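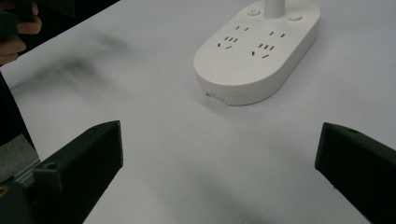

Illine Facilities IT — Desk Support

Ticket 911: Wi-Fi drops at hot desks, second floor
Opened: 23/09/2025
Status: Monitoring

Laptops at the Mercado end of the floor lose the wireless connection for up to a minute, then rejoin. Wired docks are unaffected. Channel 11 was congested, with 82 percent airtime use at the access point.
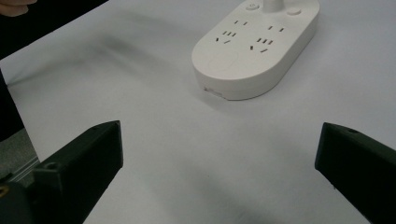
Roaming logs show clients bouncing between 2 access points at near equal signal. Transmit power on the Jaketell side was lowered and the minimum data rate raised. For the retest, a laptop ran on its charger to rule out battery power saving; a white power strip with rounded ends, like the one on the tabletop, is fine for this. Drops fell from 198 a day to nine. The Pretach driver on the older laptops has not been updated since February — update pending. 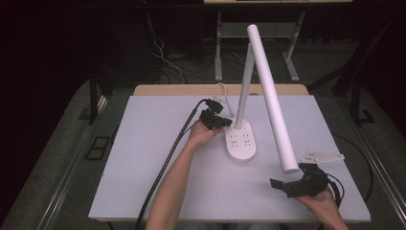

Rosalind Gallagher replied that calls still freeze when she walks from the kitchen to her desk, though sitting still is now fine. Roaming threshold to be reviewed after the driver update.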